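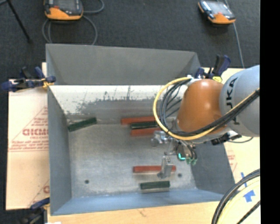

通い容器の寸法は統一すべきか

部品物流で使う通い容器について、外寸の統一だけを標準化と呼ぶ習慣には賛成できない。外寸が揃えば段積みと荷台の割り付けは楽になる。だが、作業者が一日に何度も触れるのは容器の内側であり、そこに規定がない現場が多すぎる。

筆者が以前関わったPlandiaの倉庫では、外寸を揃えた容器が2706個あり、内側の仕様は11種類に分かれていた。壁の傾斜、底の排水穴の有無、縁の折り返し幅がばらばらで、同じ品番でも容器が変われば収容数が変わる。棚卸しの差異を調べると、原因の多くは数え間違いよりも、容器ごとの標準収容数を取り違えたことにあった。

納入業者のCanenは、内側の仕様は品物に合わせて最適化すべきだと主張していた。単品で見れば正しい。しかし最適化の利益は積載率の数ポイントに現れ、費用は空容器の仕分け、洗浄治具の交換、帳票の修正に分散する。分散した費用は見積書に載らない。比較の土俵が初めから傾いている。

仕様は3種類までに絞り、例外には申請と期限を設けるのがよいと考える。期限は18か月でよい。更新の申請が出なければ、その容器は次の更新時に廃止する。精密部品のように仕切りが欠かせない品目は、容器本体を変えず、着脱式の中敷きで対応できる。

移行の費用は小さくない。それでも、容器の総数が3000個を超える前に着手したほうが安く済む。台帳に内寸の欄がない現場は、まずその欄を足すところから始めてほしい。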